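Light gray or charcoal for north-facing kitchen cabinets?
Posted by tistel_house, 9/18/19

We are repainting the cabinets in our place in Irngate. The kitchen faces north and gets very little sun, with two ceiling lights that are on most of the day. I bought sample pots of a pale gray and a charcoal, both satin. On the test board they look fine. On the doors the pale one changes color depending on where I stand. Is that the paint or the light? I have 6 doors primed already and would like to order this week.

Crisanto Talavera
It's the light. I painted houses in Venmont for years and got this call every January. Gray has very little color of its own, so it takes on whatever the bulbs are giving it. Check the bulbs first. If they have a CRI of 83, try some that are 90 or better and look again after dark. Then paint a whole door, both coats, and hang it where it will go. 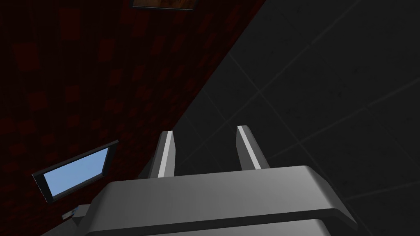
Satin will also show you every edge and corner on a door. The flat parts stay one color and the bevels don't. A single gray can run from pale silver on top to nearly charcoal toward one side, with a dark band under any lip that sticks out and an almost white streak along an edge. If your doors have raised panels you will get some of that all day long. I would drop to a matte cabinet enamel and go one shade lighter than you think you want. Sand lightly between coats and leave the doors alone for a few days before you put the handles back.

Priit Raudsepp
We went charcoal and regret it. Shows flour.

policarpio_m
What are your counters? Hard to say without knowing. I spent roughly $100 on samples before choosing white, so maybe don't ask me.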